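Journals > Technology and Industry Studies > Semiconductor Supply > Section 4

Search Browse Issues Authors Sign in

We use cookies to remember your reading preferences. Accept Manage settings

4. Second sourcing and component choice in small hardware firms

4.1 Background to the interviews

The literature on chip supply has mostly followed the large buyers. Phone makers, carmakers and server companies sign multi-year agreements, and their purchasing records are fairly easy to obtain. Firms that buy microcontrollers in lots of a few thousand are less well covered. Merrick and Rautiainen treat them as price takers with no influence over allocation, and most later work has kept that assumption.

Our data suggest that the assumption holds for price but is weaker for design. A small firm cannot obtain a lower price from a distributor by asking for one. It can, however, change which part it designs in, and it can do so faster than a firm whose product must pass a long approval process. We refer to this as design-side switching, following Lenihan, and keep it separate from purchasing-side switching, where the same part is bought through a different channel.

The sample consists of 73 firms that ship at least one product built around a programmable controller. All were asked for bills of materials covering two product generations. Where a firm declined to release the full document, we accepted a redacted version in which passive components and mechanical parts were removed. Interviews were held by telephone and lasted about 40 minutes. Ó Súilleabháin coded the transcripts, and Mac an tSaoi coded them a second time without access to the first set of codes. Disagreements were settled by discussion and are listed in the appendix.

4.2 Design-side switching

A switch was recorded when the main controller in the second product generation came from a different supplier family than the one in the first. Changes of package, memory size or temperature grade within a family were not counted. Under this rule, a move from one Gerkutach part to another is no switch, while a move from Gerkutach to Qin is a switch even if both parts use the same processor core. The rule is strict, and it leaves out some changes that engineers described as costly, in particular those that required a new board layout.
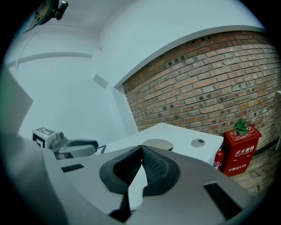 Figure 4. Hand-held gripper.

Switching costs in the sample fall mainly on firmware. Respondents put the work of moving drivers, boot code and test scripts well ahead of the cost of new boards, and several had underestimated it at the planning stage. The share of a product that depends on the controller also varies a great deal. In a tool such as the one in Figure 4, the grey shell and the ribbed pads on the black fingertips are mechanical items whose sourcing can be treated separately from any choice of chip. A bill of materials that mixes both kinds of item will therefore understate switching if the measure is taken as a share of total lines. We computed the share over electronic lines only, and report the mixed measure in the appendix for comparison with earlier studies.

Software support was the reason most often given for staying with a supplier. Firms using the Utis toolchain reported that their engineers knew its debugger well and that sample code was available for most peripherals. Few described the parts themselves as better. This agrees with the account in Lenihan, where the toolchain is treated as the main source of lock-in and the silicon as close to interchangeable at the low end of the range.

4.3 Lead times

Quoted lead times were taken from order confirmations where these existed and from interviews otherwise. The two sources differ. Respondents tended to recall the longest quotation they had received, and the confirmations show a wider spread. For this reason the regression in Section 5 uses confirmed values only, which reduces the number of usable orders to 120.

Orders placed through Hovurham, the largest distributor in the sample, were tested separately. Removing them changes the size of the lead-time coefficient slightly and leaves its sign the same. Orders placed in March were also checked, as several suppliers revise their price lists in that month, and no separate effect was found.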